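Muver trombone stand review

By Sunita Sandhu

I play second trombone in a community orchestra and teach a handful of students at home, so a stand gets used in my house every day. My old one finally lost its bell peg in September, and I replaced it with the Muver folding stand. I have had it out for lessons, rehearsals and one long concert since then.

The Muver is a tripod with a sliding center post and a padded cone that goes up inside the bell. It folds down short enough to fit in the side pocket of my gig bag, next to the slide oil and a mute. The legs click open and stay open. My old stand had to be kicked into place, so I noticed the difference right away.

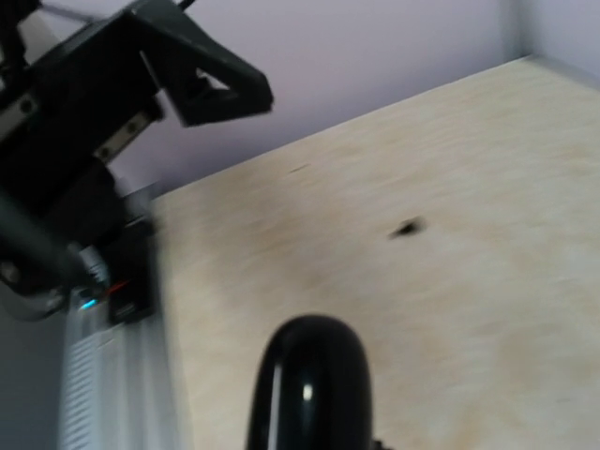 Setup and height

There are two locking collars on the post. The lower one sets the main height and the upper one is for fine adjustment. Both turn easily by hand, but the upper one needs a firm twist or the cone sinks a little under a bass trombone. With my tenor it has stayed where I put it.

At full height I can pick up the horn without bending down. That matters in our rehearsal hall, where the rows are close together and I'm usually holding a pencil in the other hand.

Stability

I was worried about the legs, which are thinner than I expected. On a hard floor the stand is steady, and the rubber feet grip well. On the carpet in my teaching room it leans slightly if the slide side is facing the wrong way — turn it so the slide hangs over one of the legs and the lean goes away. One of my students bumped it on a Wednesday evening and the horn rocked, but it stayed up.

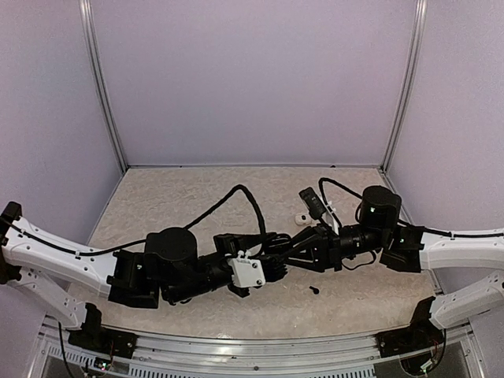

Compared with the Primel

The Primel is the stand most of my section uses. It is heavier and has a wider base, and I would choose it for a pit or anywhere people walk past in the dark. It does not fit in a gig bag. The cone is also harder, and I prefer the softer one on the Muver against a lacquered bell.

What I don't like

The carry pouch is poor. The drawstring pulled out after three rehearsals and I now use a sock. The printed instructions are tiny, and the spare foot that was supposed to be in the box was missing from mine.

My rating is four out of 5. I would buy it again for lessons and travel, and borrow a Primel for the pit.

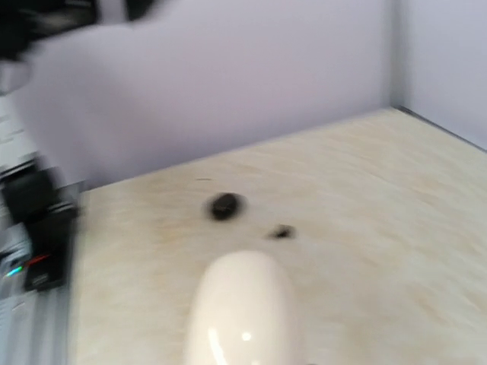

2 min read

Replacement feet and cones are sold separately. The cone comes in a tenor and a bass size, so check which one you have before ordering.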